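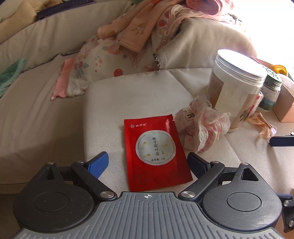
*Tea sachet on the cushion.*

**Junior golf – casual starter/marshals and one assistant coach, Brorndale**

Need people for the junior season, June start. Two jobs going, read both before you email please, last year half the applications didn't say which.

**Starter / marshal (casual, 2 spots)**

- First tee for the under-21 and under-15 fields, call the groups, hand out cards, check them back in
- Early. First group goes at 7.10 am so you're there by 6.30
- Slow play. You'll have to tell teenagers (and their parents) to get a move on. Politely
- Buggy provided, must hold a current P plate licence or better
- Know the Rules well enough to sort a drop from a cart path without ringing me. Anything past that, ring me

Flat rate of $200 a day plus lunch. Days are long when it's a full field. Home rounds at Brorndale, away rounds at Nutby, you get yourself to Nutby but we'll pay fuel if you carpool.

**Assistant coach, juniors (15 hours a week)**

Mostly after school, 4 pm onwards, plus comp mornings when we have them. You'd be working with the development squad, 29 kids at the moment, handicaps all over the shop. Short game is where they need it. Plenty of them can belt a drive and then take four to get down from the fringe.

Want:

- Trainee pro, or a low single figure handicap with some coaching behind you
- Working with Children Check, current, no exceptions. Send the number with your application
- First aid cert or willing to do one before you start
- Happy to do the boring bits, range balls, attendence sheet, locking the shed

Good if you've also got: any experience with girls' programs. We've got a group coming up from the Gokov clinics and would like to keep them on past the first winter.

Hourly rate depends on your accreditation, ask. Playing rights at Brorndale included, off-peak only.

**Yousafzai Shield**

Whoever gets the coaching job will manage the team for this as well. Four-player teams, matchplay, some travel and one overnight stay. Accomodation covered. Uniforms are ordered already so don't ask about the colour.

**To apply**

One page about you, current handicap if you have one, two referees we can actually get on the phone. Put the job in the subject line. Email the pro shop or drop it in at the counter, attention Rizwan Soomro. Arvos are best if you want a chat first, mornings I'm on the course and won't pick up.

Applications close end of the month before the season starts, will fill the marshal spots sooner if the right people turn up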